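Florkava Workshop Notes
Comparing two end effectors on the Odik platform
Posted December 22, 2023 by Ravinder Hiebert

Readers of these notes will be aware that the Odik platform has been operated since June with the Prornard hand, and that a second candidate, the Lobo hand, was received for assessment this autumn. The purpose of this entry is to record how the two were compared and which of them will be retained for the coming year. The views given are my own. My colleague Noémie Lefèvre wrote the test schedule and has checked the numbers.

Each hand was given 100 attempts at the same set of household objects, making 200 in total. Plates and other flat items were handled at the kitchen sink, where the arm must work over the basin and keep clear of the tap. A plate lying flat on a dish rack is a demanding object for any hand, as very little of its edge can be reached from the side.
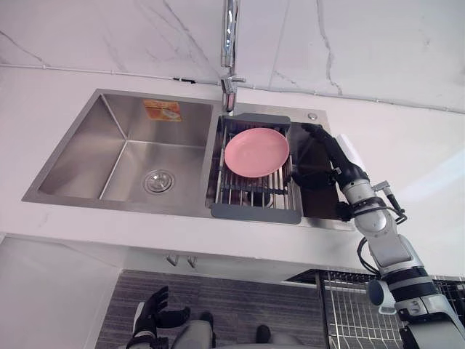
Approach and clearance

The Prornard hand is the narrower of the two and may be brought in low. The Lobo hand is broader across the palm and requires a steeper approach, which in turn asks more of the wrist joint. We revised the approach path twice before the Lobo trials were allowed to begin, and the earlier attempts have been left out of the results.

Cable routing on the forearm also received attention. A loop that is too short will pull at full wrist rotation, and one that is too long will catch on the worktop. The present length is a compromise and will be reviewed.

Grip on round objects

Round objects were included at Ms Lefèvre's request. They show very quickly whether the thumb and fingers are closing in the proper order, and the wrist camera gives a close view of the contact points.

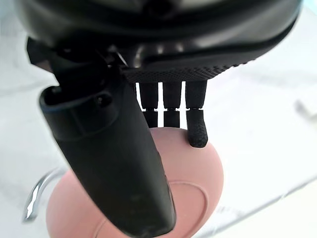 Closing order is set in the controller, and the default supplied with both hands brings all fingers in together. We prefer to place the thumb first and let the fingers follow. With the thumb against the front of the pink ball and a single fingertip resting on top, one can judge whether the remaining fingers are needed at all. For light objects I am inclined to leave them open, as this shortens the cycle and makes the release more predictable. Ms Lefèvre does not share this view and would close every finger as a matter of course.

Results and decision

The Prornard hand was quicker on flat items. The Lobo hand dropped fewer round ones and needed less correction from the operator. The full log runs to 637 entries, of which 53 concern faults in the controller and have no bearing on either hand.

The Prornard hand will remain fitted for work at the sink. The Lobo hand will be kept for the tabletop exercises, subject to a revised mounting plate. Requests for the test schedule may be left in the comments, and Ms Lefèvre will reply to them after the winter closure.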